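What my clinic's new patient portal does with my messages

My clinic in Melham switched to a patient portal called Drander in September, and the welcome email used the word "secure" 9 times. I went back and checked. It never once said who can read what I write in there.

So I read the privacy notice, all 284 lines of it. Drander is run by a company called Amissah, which hands the storage to another company called Cunau. Both have signed agreements with the clinic, and fine, that's how it's supposed to work. But the part about "service improvement" is vague enough to drive a truck through. Does improving the service mean somebody looks at my question about a rash? The notice says data may be "de-identified where appropriate." Appropriate according to whom?

I called the front desk. They were nice about it and gave me the number of Mariama Lamptey, the office manager, who called back at 4:30 and didn't try to sell me anything. She told me messages go to a shared inbox first and then to the doctor. Roughly 70 messages come in on a normal day, and the nurses sort them. I had been picturing my doctor reading mine over coffee.

I don't mind nurses reading my messages. I mind a screen that says "Write to your doctor" when I'm writing to a room full of people. She said she'd pass that along. We'll see.

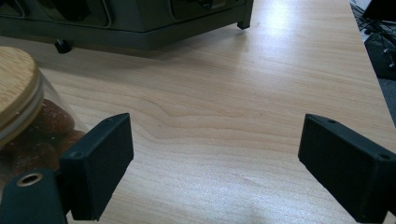
Can you ask who has opened your record?

Ask for an access report, in writing, and keep a copy of the request. What you get back depends on the clinic, and they may tell you they only have to list certain disclosures outside the office. I've sent mine in. The form wanted my fax number, which tells me something about how new this new system is.

Until I hear back, I'm using the portal for refills and saving the rest for appointments.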